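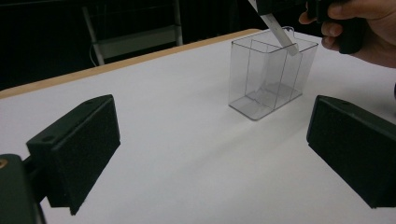 Which of the hand-held grippers should the project carry forward into the second year?
The foam-padded pair from Kivon, with the mounting bracket changed and the camera kept where it is now. The Delturitz tool did better on thin, flat things and we would like to keep one of those on the shelf, but for everyday recording the Kivon is the one people reach for.

Progress report to the Manninen fund, second period
Prepared by Skye Yule, with Irja Rissanen and Folke Åberg
14 November 2018

Where we are

This has been a very good stretch of work and I'm pleased to be writing it up. When we sent the last report we had two tools on loan, no agreed way of comparing them and a long list of worries. We now have 300 recorded trials, a test sheet that everyone fills in the same way, and a fairly clear favourite. There are still gaps (see Clear plastic, further down) but they are the kind of gaps we enjoy working on.

The comparison took up most of the period. Both tools are held in the hand and both carry a camera that looks out past the fingers, so that what we record is close to what an arm would see if the same fingers were bolted to its wrist. The arm itself comes later. For now the whole point is to find out which fingers and which camera position give us recordings worth learning from.

How the trials were run

Each person worked through the same set of tasks at a white table: picking up, putting down, moving a thing from one side of a divider to the other, and placing something in a narrow space without knocking the sides. Folke wrote the task cards. His first set was too wordy and people read them differently, so he cut every card down to one line, and after that the trials started to look alike from one person to the next.

We ran 40 trials a day on our best days and far fewer on the others. The slow part is the checking afterwards, when Irja goes through each recording and marks whether the object stayed in view, whether the fingers closed squarely, and whether the thing ended up where the card said. She has been strict about this and the data is much better for it.

Results on the Kivon fingers

The foam pads are the big success. With the hard rubber pads that came with the tool, boxes with smooth walls twisted as they were lifted, and people began to grip harder to make up for it. With foam they stopped doing that within a day or so. The pads squash enough to take up a poor angle and they spring back well between tasks. I was doubtful about foam and I have happily changed my mind.

The fingers are wide and blocky, and they take up a lot of the camera's view at both sides. We expected this to be a nuisance. In the checking, Irja found she liked having both fingers always in sight, as she could tell straight away how far open they were. We have left the camera alone as a result.

The bracket is the weak part. It works loose over a long session and the finger shifts very slightly, enough to show when you lay an early recording beside a late one. Orvokki Aaltonen has drawn a new version with a deeper seat for the screws, and the first one is being cut now.

Results on the Delturitz tool

The Delturitz has slimmer fingers and a lighter body, and everyone's wrist preferred it. It was clearly ahead on cards, strips and anything lying flat on the table. It was clearly behind on anything round or heavy, and its camera sits so close to the fingertips that the object fills the view and the place it has to go to is lost. We tried a longer camera arm, which helped with the view and spoiled the balance.

Clear plastic

Our hardest object is a see-through, open-topped box, split into two compartments by a clear upright panel. Against a white table there is very little for the camera to hold on to: thin dark lines at the corners and rims, a few reflections in the base, and a soft shadow. People manage well because they can lean and look from another side. The recordings don't have that luxury.

We knew this would be difficult and chose to keep the box in the set. Ulla Nieminen has been working on it with great patience, and her early finding is that the divider matters more than the outer walls. Trials fail when the position of the panel is misjudged and the object lands on top of it. She is now trying the same tasks at three heights of camera and with the lamp moved to the side, so that the edges show up more strongly. Her notes from the side-lamp trials are the most cheerful pages in the whole logbook.

Controllers

We have only scratched the surface here. The Fotar controller arrived late, and Folke has got it talking to the arm and moving it through simple paths. The movement is smooth and the manual is clear. We have not yet run any recorded task through it, so I would rather leave any judgement for the next report.

Money

Spending is in line with the plan. We moved 700 euros from travel to parts to pay for the new brackets and a supply of foam, as agreed by phone with your office. The pads wear at the inner edge and will need replacing regularly, so I have put a small line for them in the budget for the coming period.

What comes next

In January we fit the new bracket and repeat a portion of the earlier trials, so that old and new recordings can be compared fairly. Ulla carries on with the clear box. Folke and Orvokki will mount the Kivon fingers on the arm and run the first few task cards through the Fotar controller, starting with the plain objects and working up.

One request: we would like to buy the Kivon tool when the loan ends, along with a spare set of fingers. The quote is attached, and we would be glad of an answer before the loan runs out. You are very welcome to come and have a go yourselves. Irja will find you a task card.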